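Bench notebook, Tillton workshop
23rd October

Second full week with the arm doing the bin sort, and I'm finally sitting down to write some of it up before it all goes fuzzy.
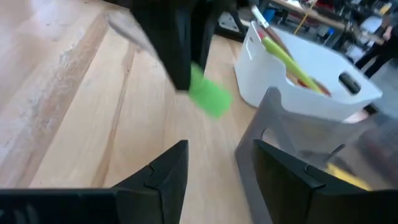 So the mood has shifted a bit since we started. In January, when Vainio first floated the idea, the talk at lunch was all about whose hours would go. What has changed so far is more boring and more interesting than that. Same people, same hours, but the day is chopped up differently. Marjatta used to do returns in one long run after lunch, radio on, and she could get through them half asleep (her words). Now she preps bins, checks what the arm has put where, and gets called over when it stalls. Yesterday that was 11 times before break. She says she's less sore and more tired, and I think I believe both!

The stalls are mostly long stuff. Sticks, foam tube, anything that leans out over the rim of a bin. Short blocky things it's happy with. We tried laying the long pieces flat on the boards first and it went better, but then somebody is bending down to lay them out, and wasn't that the job we wanted to get rid of? Qusai wants to try a deeper bin. I'd like to try fewer things per bin — 8 at most — and see if the stalls drop before we buy anything.

Other bits, in no order:

The Jundon software logs every pick but not who cleared the stall. Good, I think. Marjatta asked me straight out whether it was timing her and I was glad I could say no. I've asked Vainio to put that in writing so it stays a no.

Changed the close speed from 300 to something gentler and forgot to write down what. Must look it up tomorrow. Sorry, Qusai.

Clovex quoted 2000 for a two-day training course. Pricey, but right now only Qusai and I can restart the thing properly, and that's a silly way to run a shop. When we're both out, everyone else just goes back to sorting by hand. If there's money for one person, I'd send Marjatta — she already knows which pieces will give it trouble before it gets near them.

People still walk up on the far side while it's moving. I do it too. Need tape on the floor, and need to agree where it goes before I get the roll out.

To do: tape, close speed, try the 8-piece bins, ask Vainio about the letter again.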